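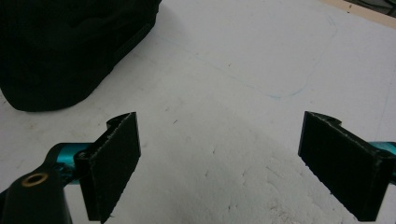

Customers who rent a work table by the hour have been asking for longer evenings for most of a year, and one of them put it in writing this spring: the room closes just as people with day jobs get there. Nenley is changing its hours in response.

NENLEY EXTENDS OPENING HOURS AT PUVNESS WORKSHOP

PUVNESS, 2024-07-17 - Nenley, which runs shared workrooms for home repair and small crafts, will keep its Puvness location open until 11 p.m. on weeknights starting next month. The room currently closes at 7 p.m. Weekend hours stay the same.

The longer hours apply to the main room and the sewing corner. The saw room will still close at 7 p.m. under the terms of the building lease, and the shared kiln will be fired on its present schedule.

Hourly table rental remains at the current rate. Members on the monthly plan can use the evening hours at no extra charge. People who are not members can book a table online up to 20 days ahead or ask at the front desk on the day. Bookings already made for next month do not need to be changed.

A member who repairs chairs at the workshop said the present closing time meant carrying half-glued pieces home on the bus. Another asked that the later hours stay quiet, and Nenley has agreed to keep sanders and other powered hand tools off after 9 p.m.

The change follows a trial in June, when the room stayed open late for two weeks. Most evening tables were taken, and the company decided to make the schedule permanent. Staff will be on site during all open hours.

Nenley has also signed a supply agreement with Daveck, a hardware wholesaler. Screws, glue, sandpaper and replacement blades will be sold at the front desk beginning next month. Members may continue to bring their own materials. Solvents and paint strippers are still not allowed in the main room.

Street parking near the workshop is free after 6 p.m. The side entrance on the courtyard will be used after 7 p.m., and visitors should ring the bell there. The step-free entrance at the front will be opened on request.

About Nenley

Nenley rents tables, tools and storage lockers to the public. The Puvness workshop covers 2000 square feet and includes a main room, a saw room, a sewing corner and a kiln.

Press contact: Butkienė, Nenley press office, Puvness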